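Home | Household A–Z | Laundry | Contact

We use cookies to keep Komorero running. Accept | Settings

Laundry basket

A laundry basket holds clothes on their way to or from the wash. I've owned four – my favourite is an oval plastic one with handles, easy on the hip going upstairs.

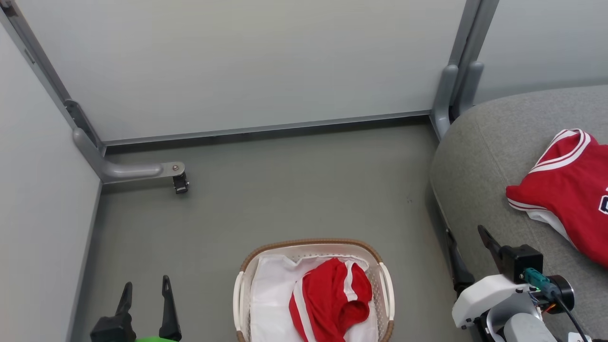

A cloth lining stops zips and buttons snagging, and mine goes in with the towels. Football kit I keep apart, as new reds can run!

3 comments | 54 shares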